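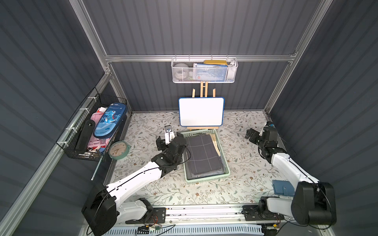

Green tray and easel on the leafy mat, wire basket above.

Last updated: December
Posted by prundgate74, 9:20 pm

Trying the one-tray rule for cloths. Thoughts?

konholm_5: One tray gets dug through and never refolded.
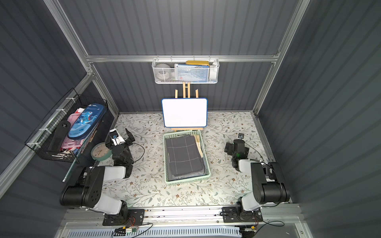
Black basket on the left wall, shark case inside.

mat_and_rail: I'd worry about that wall basket first. Small stuff sinks.

konholm_5: Disagree – cases are fine there. Cloth is the problem.
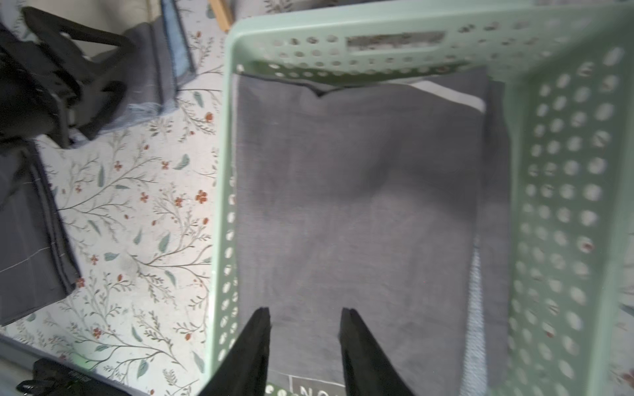
Gray cloth in the tray, from above.

prundgate74: It's folded!

konholm_5: For now. Give it 20 days.

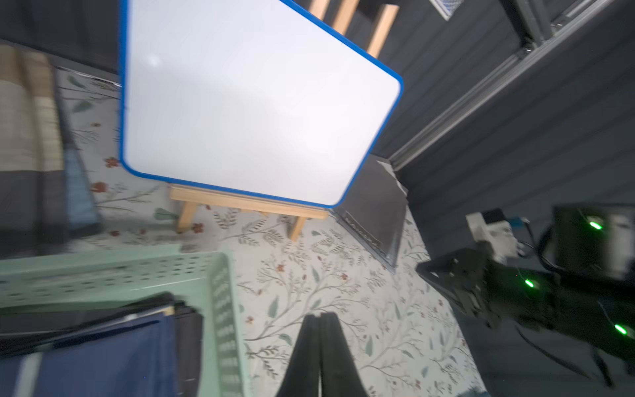 The board on its pine easel.

mat_and_rail: And a blank board. Where's the list?

prundgate74: Still writing it.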